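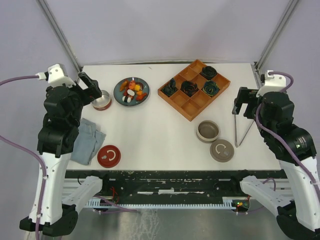
Writing for Local Papers, Unit 6: The Obituary

Read this before Wednesday. Bring a pencil, and a draft you are willing to see crossed out.

What you are writing

Two things get called an obituary, and the people at the front counter will use the word for both. The death notice is paid for by the family, usually by the line, and says what the family wants said. The news obituary is written by the paper, costs the family nothing, and may mention the second bankruptcy. This unit covers the first kind. Your client is grieving, short of sleep, and being charged for adjectives.

The opening sentence

Full name, age, town, day of death. Put the nickname in quotation marks if people used it and leave it out if only one brother-in-law did. "Died" is a perfectly good verb. "Passed away" is what most families ask for, and you will give it to them without a lecture. "Entered into rest" should be used only on request. If the family wants "went fishing with the Lord," check that he fished.

Survivors

The usual order is spouse, children, grandchildren, siblings, with partners' names in parentheses after each child. This is the part that gets read aloud at kitchen tables, and the part that brings in the phone calls. Get the list in writing. Read it back. Ask about stepchildren directly, in a flat voice, as though asking about parking. A former spouse goes in if the family says so and never as a surprise.

"Preceded in death by" comes after the living. Dogs are allowed in most papers. The Ollden weekly permits one animal per notice, a rule that has caused more bad feeling than anything on its editorial page.

The middle

You have one paragraph for an entire life, so spend it on things only this person did. Everybody loved their family. Everybody lit up a room (Indurdale must be blinding). Compare:

She enjoyed baking and was always there for others.

She baked 13 pies for every MacDonald Hall supper and took home the empty tins the same night.

The second one is longer and the family will pay for it gladly.

Service details

Place, street address, day, time, and whether there is food. Check the time against the funeral home, then check it again. A misplaced adverb can be forgiven by Easter.

Exercise

Cut the Trundeo packet notice from 485 words to half that. Keep every survivor. Mark the 2 sentences you were sorriest to lose and be ready to argue for one of them.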